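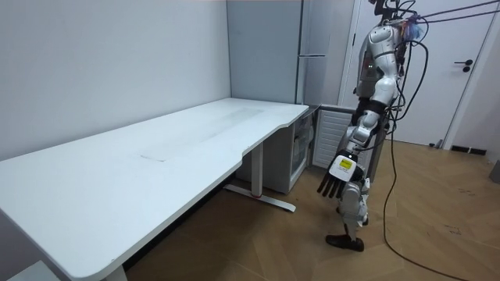
The long desk, room 4, with the wood floor down to the near corner.

Treltedard – the work rooms at Stundbridge

Treltedard moved into the upper floor of the Stundbridge building in September. The old tenant had it set up as one open office with carpet tile from wall to wall. Begoñe Carretero planned the new layout and kept the notes that this page is taken from.

Room 4 was the last to be finished. It is 19 feet on the long side and was first meant for storage, so it had a single ceiling light and no outlets on the inner wall. Both of those were changed before any furniture came up.

The desk
The top is white with a smooth matte finish. We looked at a gloss top from the same supplier, Handamine, and sent the sample back. The matte one costs a little more and shows fewer marks under the ceiling lights. It came up the back stairs on its side and took most of an afternoon to get around the landing.

It is a long rectangle, notched near the far end. Begoñe drew it with a return at one end, then dropped the return when the door swing was measured again.

The floor
The boards were under the carpet tile. Nearly 70 tiles came up from this room, along with a lot of old adhesive. Most of the wood was in fair shape. A strip by the door had to be patched with boards taken from the hall closet, and the color is close but not the same.

There is no rug in the plan. Anyone using the room in the morning should know that sound carries to the room below, where Maihi has its front office.

Color
White for the top and natural wood for the floor were picked early. Wall paint was argued over for longer and is covered on the page for rooms 1 to 3, which got the same cans.

Still to do
The threshold between room 4 and the hall is 16 millimeters too high on one side – the carpenter has the measurements. Door number plates are on order. The hall closet needs new boards where the old ones were taken out.

Questions about the layout or the desk order can go to Begoñe at the Stundbridge address.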